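How I Fold a Long-Sleeved Top So It Stays Folded

Jun 6, 2026

I folded shirts badly for most of my life. I'd do the quick flop-in-half thing, jam it in the drawer, and then pull out a crumpled ball whenever I needed something halfway decent to wear. Back in April I finally cleared out my Dakeck dresser (the drawers are shallow, which didn't help) and made myself learn a fold that holds up. It takes me less than 2 minutes a top now, and that's with the TV on!

You'll need a table or some other flat surface that's bigger than the top. A bed works in a pinch, but the mattress gives and everything slides around. Soft knits are the fussiest, so if you can fold one of those you can fold anything in your closet.

Step 1. Get it flat. Put the top down on the table and find the collar first. Once you know where the collar is, you can sort out the rest. Pull the twist out of the body, then go after the sleeves one at a time, starting from the cuff end.
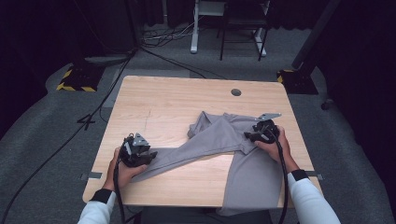
Don't worry if part of it hangs off the table for now. Slide the whole thing up once the sleeves are free, and turn it so the front is face down. Then run your palms from the middle out toward the sides. I do this twice on anything stretchy.

Step 2. Fold in one side. Bring the side seam in to the middle of the back, sleeve and all. Now double the sleeve back on itself so it points down toward the hem. It should lie along the fold you just made and not stick out past it.

Step 3. Do the other side the same way. You want a long strip that's as wide at the shoulders as it is at the bottom. Mine always came out wider at the top until I started folding in a bit more of the shoulder.

Smooth it again before you go on. Any wrinkle you leave in at this point gets pressed in by everything stacked on top of it.

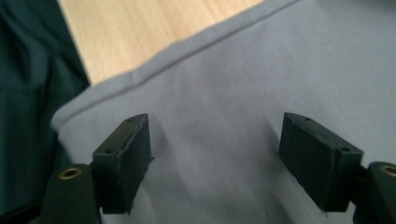

Soft gray fabric up close.

Step 4. Fold up from the hem. For a drawer, I fold the bottom up by a third, then again, so it ends up as a little packet that stands on its edge. Thick sweaters won't stand, so just fold those in half and stack them.

I get 12 tops in one drawer this way, standing in a row like files. For the shelf I use a Jendwood bin, and the thicker stuff goes in there flat, heaviest on the bottom.

If your packet keeps flopping open, the strip was probably too wide - go back to step 2 and bring the sides in further.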